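Encyclopédie › Matériaux › Roches ornementales › Marbre

Marbre

Le marbre est une roche métamorphique issue de la transformation d'un calcaire ou d'une dolomie sous l'effet de la chaleur et de la pression. Il est composé principalement de calcite.
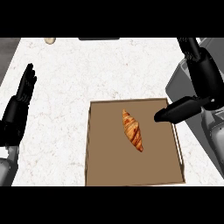 Au cours du métamorphisme, les grains de calcite recristallisent et s'imbriquent, ce qui efface le plus souvent les fossiles et la stratification d'origine. Un marbre pur est blanc. Les veines et les teintes proviennent d'impuretés présentes dans le sédiment initial : les oxydes de fer donnent des rouges et des bruns, la matière carbonée des gris et des noirs, la serpentine des verts.

Propriétés

La calcite a une dureté de 3 sur l'échelle de Mohs. Le marbre se raye donc plus facilement que le granite. Il réagit aux acides, y compris au vinaigre et au jus de citron, qui laissent des marques mates sur une surface polie.

Extraction

Les blocs sont découpés au fil diamanté, puis débités en tranches. La carrière de Pincombe, ouverte par la maison Wakley, employait 40 ouvriers à son apogée. Greer Mowat en a décrit les 8 bancs exploitables, dont 2 seulement fournissaient une pierre propre à la statuaire.

Usages

Le marbre sert à la sculpture, au dallage, au revêtement mural et aux plans de travail. Réduit en poudre, il entre comme charge dans les peintures et les papiers. Dans le commerce, le mot désigne aussi des calcaires non métamorphiques capables de prendre le poli.

Voir aussi : calcaire, dolomie, travertin, onyx

Dernière mise à jour : 21 novembre 2025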